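Teaching by Hand: Inside the Folding Program at Brarkeck

The laundry at Brarkeck is never finished. Each morning the same garments return to the same tables, and each evening they are logged, shaken out and put back for the next shift. The purpose of the work is the record it leaves: a growing library of demonstrations from which a learning system is expected to acquire the skill of folding clothes.

The program, known internally as Lekota, began with 200 demonstrations of a single towel. Its library now holds 2,000, covering shirts, cloths and trousers in a range of sizes. An operator guides two arms through the full task while joint positions and camera views are stored together.

"A towel is forgiving," says Nokuthula Ngcobo, who directs the program. "A sleeve is where an operator has to make a decision, and we want that decision in the data."
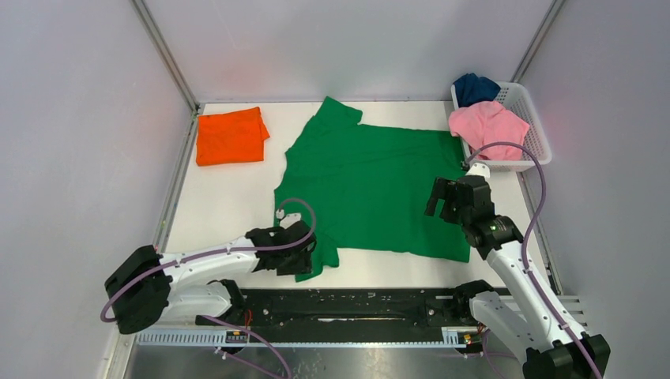

A green garment spread on the work surface between the two arms, with other cloths to the side and in the basket.

Consistency has proved harder to secure than volume. Early sessions drew on operators with very different habits. One smoothed the fabric before every fold -- another went directly to the hem. Kristof Prins, who reviews the recordings, found that the trained model hesitated between the two methods and completed neither. Operators now follow a written sequence, although they remain free to correct a poor grasp as they see fit.

Those corrections are kept. Recordings in which a corner slips and is picked up again are marked and stored with the rest, while sessions that end with the garment on the floor are set aside for separate study.

A second site at Iltside will open in June with two further stations. Thandeka Motaung, who trains new operators, has asked that its garments be bought locally, so that the fabrics differ from those already in the library.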